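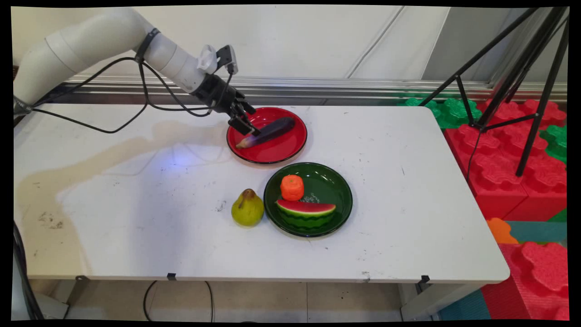

The gripper closed on the stem end of the eggplant, red plate underneath.

I've been promising a post about the Dimine work for ages, so grab a coffee, this may wander a bit (I know, I know, they always do).

What we're after is a policy that can sort produce onto plates from a spoken request, without a new round of training every time somebody brings in another vegetable. Our first version learned from 592 demonstrations and was pretty good with round things and pretty awful with long ones. It would go for the middle of an eggplant every single time, and you could practically hear the whole office sigh.

Then Teodor Oprea suggested we stop treating all the demos as equals. We scored each one by how steady the grasp was during the lift and kept the best 300. I was sure that throwing away that much data would hurt us, and I said so, loudly, over lunch.
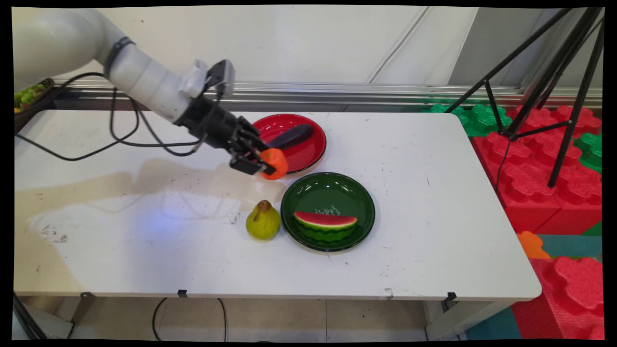
Well, I owe Teodor a lunch! Over 200 trials the trimmed policy got 179 right, and most of the misses were the pepper, where it lets go a little too early. I have a hunch the scoring favors slow demos, and our pepper ones are all quick. Next up, in August, is rerunning everything with the speed evened out.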